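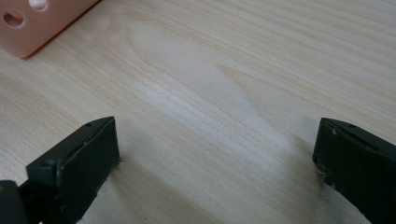

*Plateau de table, bois clair.*

# Groupe de travail « circuit du linge » – Résidence Fudovley

**Compte rendu de la réunion d'octobre**

Présidence de séance : Miloslav Říha (services techniques)
Secrétariat : Dagmar Jelínek (hôtellerie)
Également représentés : soins, achats, blanchisserie sous-traitante Skustodbridge
Excusé : service financier (observations transmises par écrit, voir point 3)

Ouverture à 14 h 05, le quorum étant atteint.

## 1. Approbation du compte rendu précédent

Une correction est demandée par le service des soins : au point 4, lire « linge plat » et non « linge de forme ». Le compte rendu est approuvé ainsi modifié.

## 2. Inventaire trimestriel

Mme Jelínek présente les résultats. Le stock théorique inscrit dans Narnateo s'établit à 2 036 pièces de linge plat, toutes catégories confondues. Le comptage physique en a relevé 1 049 en réserve, le solde étant réparti entre les étages, le circuit de lavage et les chariots en transit. Le rapprochement n'est pas terminé pour les étages, les fiches du deuxième ayant été remplies sur l'ancien modèle, sans colonne pour les taies.

M. Říha fait observer que les sorties de stock pour réforme ne sont pas saisies au fil de l'eau. Une pièce déchirée reste active dans le logiciel jusqu'à la régularisation de fin de trimestre, ce qui fausse le calcul de la dotation.

Le représentant de Skustodbridge précise que ses bordereaux distinguent les pièces réformées des pièces à repriser, mais que les deux catégories sont regroupées à l'import. Le paramétrage dépend de la résidence.

**Décision 2.1.** Les réformes sont saisies à réception du bordereau. Deux codes distincts sont créés dans Narnateo (réforme, reprise).

**Décision 2.2.** Le comptage du deuxième étage est refait sur le modèle en vigueur.

## 3. Contrat de sous-traitance

Le contrat en cours arrive à échéance au printemps. Le service financier demande par écrit que la facturation au kilogramme soit comparée à une facturation à la pièce. Skustodbridge indique pouvoir chiffrer les deux formules sur la base des volumes de l'exercice, à condition que le linge des résidents soit traité séparément.

Discussion sur la pesée. Le poids facturé est celui du linge sale à l'arrivée sur le site du prestataire. Le service des achats souhaite une pesée contradictoire au départ. M. Říha rappelle que la bascule du quai n'est plus couverte par un certificat d'étalonnage valide et qu'aucune valeur relevée avec cet appareil n'est opposable.

**Décision 3.1.** Étalonnage de la bascule à commander. La pesée contradictoire est reportée jusqu'à réception du certificat.

**Décision 3.2.** Skustodbridge transmet les deux chiffrages avant la prochaine réunion.

## 4. Linge personnel des résidents

Le linge personnel continue d'être traité sur place. Les points suivants sont soulevés par les soins :

- étiquettes thermocollées qui se détachent sur les mailles ;
- textiles délicats mélangés au coton lors du ramassage du soir ;
- délai de restitution supérieur au délai annoncé dans le livret d'accueil. 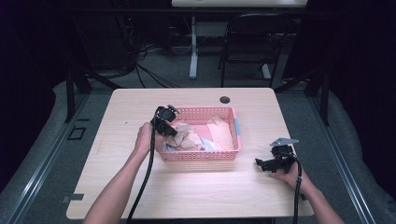
Sur le premier point, l'essai d'étiquettes cousues se poursuit sur les seuls articles en maille. La pose prend plus de temps que prévu et le poste n'est pas dimensionné pour une généralisation. Les soins demandent que les articles apportés par les familles en cours de séjour passent systématiquement par le marquage avant le premier lavage. Accord de principe, la procédure écrite restant à rédiger.

Sur le deuxième, il est rappelé que le programme à 60 °C est réservé au coton blanc et au linge de toilette. Les articles sans étiquette d'entretien lisible sont orientés vers le programme court à basse température. L'affiche apposée près des machines mentionne encore l'ancienne numérotation des programmes.

Sur le troisième, Mme Jelínek propose de modifier le livret. Les soins s'y opposent et demandent d'abord un relevé des délais réels par étage. M. Říha tranche en faveur du relevé.

**Décision 4.1.** Relevé des délais pendant un mois, date de collecte et date de restitution, sur la feuille de route du chariot.

**Décision 4.2.** Remplacement de l'affiche des programmes.

## 5. Équipements

Le sèche-linge Bakker n° 2 présente un défaut intermittent de la sonde d'humidité de sortie. Le cycle s'interrompt avant la fin et doit être relancé manuellement. Le devis de remplacement est parvenu sans détail de main-d'œuvre et a été renvoyé pour complément. Dans l'attente, la machine fonctionne en mode minuté.

Le filtre de la gaine d'extraction est à nettoyer selon la périodicité du constructeur. Le carnet d'entretien comporte une lacune de plusieurs semaines en été. Il n'est pas possible d'établir si l'opération a été omise ou seulement non consignée.

**Décision 5.1.** Visa hebdomadaire du carnet par les services techniques, le lundi.

## 6. Questions diverses

Les achats signalent un changement de référence chez le fournisseur de sacs hydrosolubles. La nouvelle référence a la même contenance, mais un lien de fermeture différent. Un carton est mis à disposition pour essai.

Demande des soins concernant l'éclairage du local de tri : transmise aux services techniques, hors périmètre du groupe.

## Suivi des actions

| Réf. | Action | Responsable |
|---|---|---|
| 2.1 | Création des codes dans Narnateo | D. Jelínek |
| 2.2 | Nouveau comptage, deuxième étage | Hôtellerie |
| 3.1 | Étalonnage de la bascule | M. Říha |
| 3.2 | Chiffrages au kg et à la pièce | Skustodbridge |
| 4.1 | Relevé des délais | Soins / hôtellerie |
| 4.2 | Affiche des programmes | D. Jelínek |
| 5.1 | Visa du carnet d'entretien | M. Říha |

Séance levée à 15 h 40. Convocation à suivre.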